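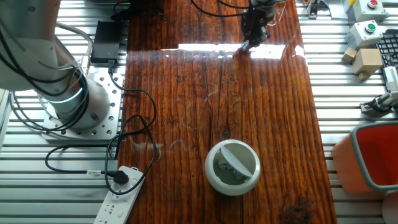

Lacquered plank with knots and fine cracks.

Perkwood Music Video Index

Perkwood is a table of music videos by independent artists, with one row per video. Version 2 has 3317 rows, of which 3269 have a working link as of January. The other 48 are kept with the link field blank – the video was pulled or made private, but the rest of the row still holds.

Files

videos.csv – the main table
directors.csv – one row per credited director, 1523 in all
changes.txt – what moved between versions

Columns in videos.csv

id, artist, track, album, director_id, year, runtime_sec, style, link

Style is one of 20 tags. A video gets one tag only. Lyric videos and live sessions have their own tags; visualizers are left out.

Sources

Most rows come from the Prornik listings and the Landry blog archive. Spelling of artist names follows the album sleeve where we had it.

Known problems

Runtime includes end credits in some rows and leaves them out in others. Videos with two directors list only the first.

License

Free to use with credit to the Perley project. Send corrections through the issue tracker and include the row id.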